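Drirkex Zip Pouches, Document Size

Pack of 53. Clear, reusable, zip across the top. Back in stock since May, same price as before.

What people use them for: receipts, warranty cards, sewing patterns, puzzle pieces, kids' school papers, cables. Fits a folded map. Does not fit a full-size binder, please stop asking us, we carry the Sanano wallets for that (item 332).

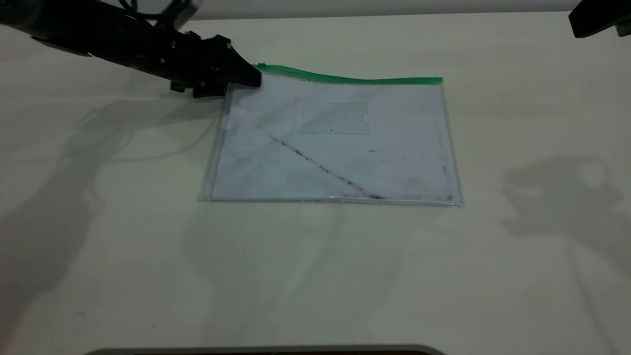 Shipping. Orders in before noon go out the same day from the Drorkeo warehouse. After noon, next working day. Cartons of 300 ship on a pallet so allow extra time and make sure someone is there to sign. No PO boxes for cartons, sorry.

Returns OK within the usual window if the pack is unopened. Opened packs, email us first with your order number and what went wrong. Usually we just send replacements.

Care: wipe with a damp cloth, let dry open. No dishwasher. Don't iron them (yes, someone did). Keep out of a hot car, the plastic gets wavy and the zip wont line up after that.
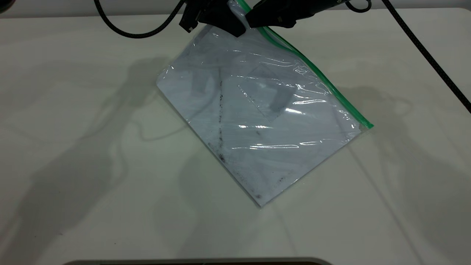

Choosing a zip color. We used to sell three, now it's down to two because the red one never moved. The bright green strip is the one most offices reorder, easy to find the opening when a clear pouch is lying on a white desk. The plain zip is cheaper by the carton. Mixed cartons on request, ask for Emese Illés in sales.

Labels not included. Price brand labels stick fine, so does masking tape. Permanent marker works on the outside but it's hard to get off later, test on one frist.

Item no. 263. Sold by the pack or carton. School and library discount applies at checkout once your account is approved.

Page updated 6 August 2023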